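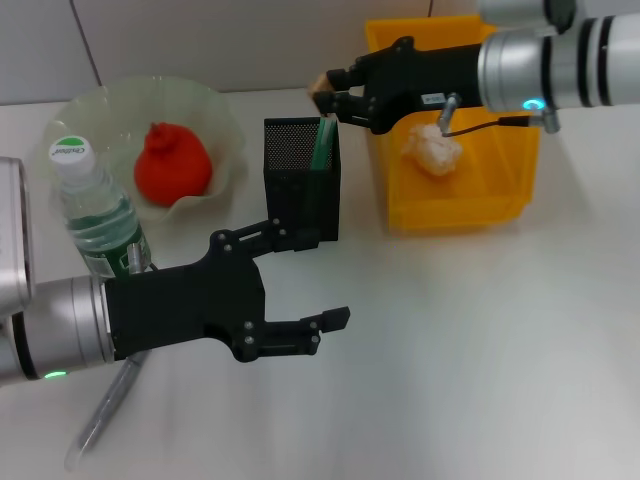
Thursday at Skoltik, Minville: the two-arm cell

Jolien Baert looks after the sorting cell at Skoltik and took eight of us through it on the February visit. It has two silver arms working over one white table, each with a black two-finger gripper. A yellow bin sits on the right-hand arm's side. The rest of the table changes with the job.

Most of our questions were about upkeep. The gripper fingers are plastic plates held on with screws, and she checks the screws every 40 hours of running. Fingertips get swapped at around 2,000 picks, or sooner if the edges have gone round. Both arms are done together so the grip settings match.

Cables are the usual trouble. A thin one runs off each gripper, and if it's clipped too tight it pulls at the wrist. Jolien leaves some slack and runs the arm slowly through its full reach before signing off. Spares come from Martens, normally in 2 days.

We finished at the Lostix bench next door, where worn grippers are stripped. Parking is off the rear lane.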